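Hartmut Pfeiffer
@hpfeiffer_sews

Belt loops, part two. The September thread covered loop width. Questions since then were nearly all about threading order, so this one covers that.

1/ Lay the garment flat before you start. Legs away from you, waistband nearest you, front side up. Close the fly button. An open waistband shifts every time the belt is pulled.

2/ Start at the wearer's left of the fly for men's belts, right for most older women's patterns. Pick one and stick to it. If you start in the wrong direction, the buckle tongue ends up pointing backward.

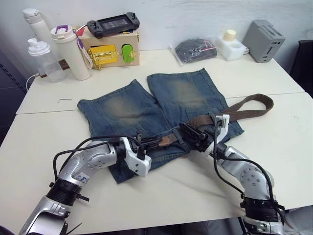 3/ Feed the plain end, never the buckle end. Push about an inch past each loop, then pull from the far side. Pulling more than that at once makes the strap roll inside the loop.

4/ Washed denim is softer than raw denim and the loops collapse. Open each one with a fingertip first. On raw denim this step can be skipped.

5/ Keep the unused length of strap on the table. If it drops over the edge, its weight drags the waistband sideways and you lose your alignment at the side seam.
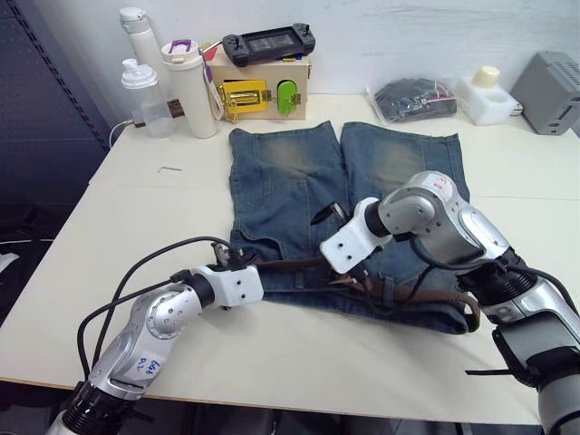 6/ The center back loop is the one people miss. Flip the garment once, thread the back, flip it again. Do not try to reach underneath. I timed both on a run of 16 pairs and flipping was faster on all of them.

7/ Loop material matters. The Nallo pattern uses a folded strip with two rows of topstitching. The Trodarex pattern uses a single layer with an overlocked edge. The single layer catches on webbing. If you have that pattern, press the loops flat first.

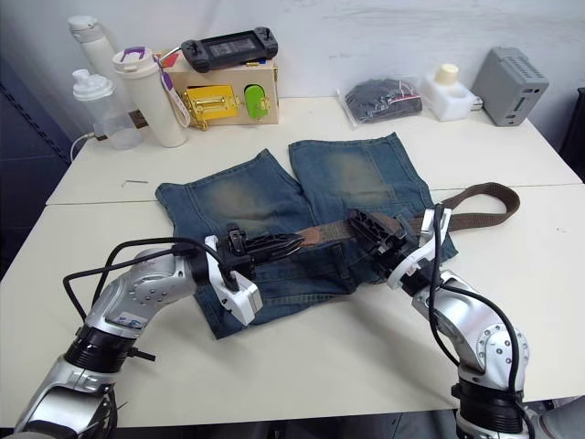
8/ Webbing and leather behave differently. Leather holds its curve and will steer itself through a loop. A fabric strap has no memory to speak of: leave a tail free and it curls back on itself, like the brown one to the right of these shorts. Flatten the tail before feeding it on.

9/ Plastic buckles: check the width across the buckle body as well as the strap. Mine from Mendari take the strap fine but will not pass through a 52 mm loop at any angle. Fit the buckle last if it is removable.

10/ Thread weight for replacement loops: I use the Ziółkowski upper thread, 2000 m cone, with a size 16 needle. Bar tack top and bottom.

11/ Next part is hems. Frayed ones included.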